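My kid's school sends home one of those giant supply lists and I'm already lost. Where do you all buy, and how do you keep it from taking over the house?

We moved over the summer and the new school does things very differently from the old one. The list runs two pages. Glue sticks by the dozen, folders in colors I've never seen in a store, "one roll colored tape, any shade," and a note at the bottom saying everything has to be labeled with first name and last initial. Everything! Does that mean each crayon? I have two kids, one going into second grade and one into fifth, and the budget is not huge. I spent way too much last year because I panicked and bought it all in one trip, and then in November I found half of it in a bag behind the dryer.

So really three things. Is it cheaper to order the pre-packed box the school offers, or to shop for it myself? How do you label stuff so it stays labeled? And where does it all live at home between school and homework time? We don't have a spare room or a desk, so homework happens at the dining table, and then we need to eat there.

Thanks in advance, I know this is a boring one.

– tiredinthekitchen

---

Not boring to me, I could talk about this all day!

First, the box. I've done it both ways and my answer is to look at what's in it before you decide. Ours one year was a great price, but half the items were things we already had in a drawer, so I was paying for scissors number five. If you're starting from nothing after a move, the box might be fine. If you've got leftovers (and you do, you found them behind the dryer) go shop your own house first. I dump everything out on the table, test all the markers on scrap paper, and cross off the list as I go.

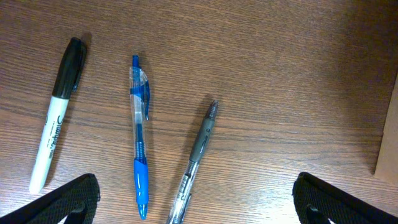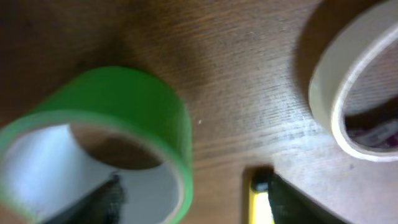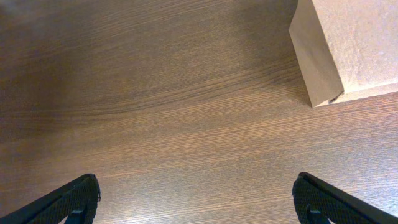 **Sheena Moffat**
*Longtime member, Home & Family board helper*

So, labels. You want a permanent marker for anything plastic, and you want to do it the night before you need it so the ink has time to set before small hands get on it. A Sharpie does fine for us. On shiny folders it can still rub off after a few weeks of going in and out of a backpack, so I put a strip of clear tape over the name. For pencils and anything skinny, I wrap a little flag of colored tape around the end and write on the flag. One kid gets green, the other gets yellow, and now there's no fighting over whose is whose because you can tell from across the room.

And no, I have never labeled each crayon. I label the box. I did ask a teacher about it once and she laughed pretty hard. Ask yours though, because second grade teachers sometimes pool everything into shared bins anyway, and then you've spent your evening writing a name on things that won't be coming home.

For where it lives: I use a shallow tray with a handle, the kind meant for carrying silverware out to the patio. Homework starts, tray comes to the table. Dinner starts, tray goes on top of the fridge. If something doesn't fit in the tray it doesn't get to be out. My fifth grader has a second one for the stuff only he needs (compass, the good eraser, index cards) and he's in charge of it himself. It took maybe a month of nagging before that stuck.

One more about the table itself – put something down under the markers. Permanent ink goes through notebook paper like nothing, and I have a ghost of the word "Tuesdays" on my old table to prove it. A cheap vinyl placemat is plenty. If you do get ink on a finished wood top, try a bit of rubbing alcohol on a cotton ball in a spot that won't show, because it can dull some finishes. Mine came out fine except for that one word.

Oh, and budget. I set aside a little every month starting in the spring and it goes in an envelope. It never feels like much and then in August I'm not wincing. Buy only what they need for the first few weeks. Glue sticks and loose-leaf paper go on sale again once the rush is over, and the stores are practically begging you to take them.

---

**dadof2inohio**

We just buy the box. It was $14 more than doing it myself, and I did not have to stand in an aisle looking for a purple folder with prongs. Worth it.

For labels my wife ordered 500 of those little printed name stickers and we are still using them. They hold up in the dishwasher on water bottles, but they peel off anything fabric. Use a laundry pen for jackets.

---

**mapleandrye**

I'm going to disagree a little on waiting for sales. I tried that and our stores were cleaned out of wide-ruled notebooks until after the holidays, so now I get the paper stuff early and only wait on glue and pencils. It depends on where you live, I guess.

Also check whether the new school has a parent swap. Ours does one in the cafeteria at the end of the year and again right before school starts, and people bring binders that have hardly been touched. I got a graphing calculator there for my oldest, batteries and all. You could call the front office and ask, they're usually happy to tell you, or they'll at least know who runs it.

For storage we use an over-the-door shoe organizer on the back of the pantry door. Each kid gets two rows. It isn't pretty but the door closes and I don't have to look at it during dinner. Put the scissors and the glue in the low pockets if your second grader is on the short side, mine used to climb the shelves to get at them and we lost a jar of pickles that way.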